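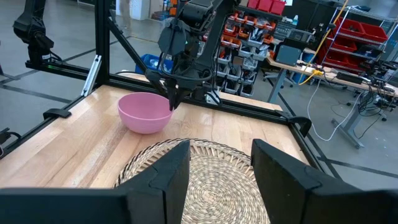
I finally made it to the open day at Udura last Monday, after missing it two years running, and I'm so glad my friend Estela Ulloa talked me into the drive out to Zitville! I figured we'd stay for an hour. We were there until they started turning off the coffee machine.

My favorite stop was the table-setting demonstration. A pink bowl, a woven placemat, robot arms – that's all, and I could have watched it all afternoon. Seul-gi Ham was running it and she was so patient with my questions (I had a lot of them). She told us they had practiced with the bowl 286 times that month, and that the rim is the hard part, as the fingers have to come down right at the edge without tipping it. I thought of my kids learning to set the table and how many bowls we went through.

Estela liked the sorting line better, but she worked in a warehouse for years, so of course she did. We're going back in March and bringing my dad.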